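Hauswirtschaft, Skript 2: Eimer und Wannen aus Kunststoff
Stand: 2023-10-13 - Z. Triantafyllou

Glatte Wandungen lassen sich schneller reinigen als gerippte. 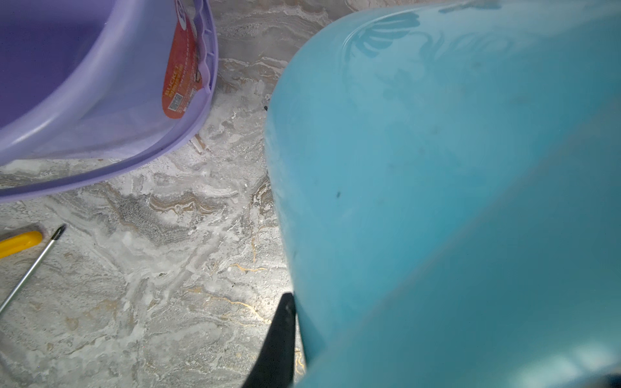

In Rillen setzen sich Kalk und Tensidreste ab; hier ist eine Bürste zu verwenden. Etiketten vor dem ersten Einsatz ablösen, Kleberückstände mit Speiseöl entfernen. Trennung nach Farbe: Violett - Sanitär, Hellblau - Böden. Marmorierte Beläge nur nebelfeucht wischen. Lagerung kopfüber, Rand nicht belasten.

2 Kommentare · 16 Mal geteilt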